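Losta Table-Clearing Set

Hello and welcome! This is the data our after-school robotics club at Putesholm put together between September and the spring, and we're very pleased (and a bit relieved) to be sharing it at last. There are 389 recordings of everyday tidying jobs, all done with hand-held grippers in ordinary homes — bags, cans, wrappers, the usual clutter.

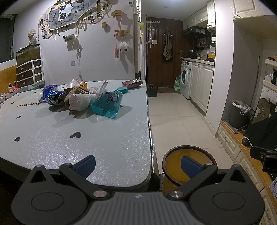 Bagged items on the table, with the gripper open.

We kept 18 recordings back for testing, so please don't train on those. The longest runs to 95 seconds, and most finish well under 40. Crinkly packaging gave our members no end of trouble when labelling, and you'll find a few grasps marked "unsure" where two of us couldn't agree.

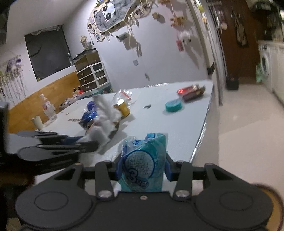

Labels are in plain text files, one per recording, with the same name as the video. If you enter the Buthelezi Cup with a model trained on this, do write and tell us how you got on — we'd love to hear! The loading script needs the Zidesetti reader, version 2 or later.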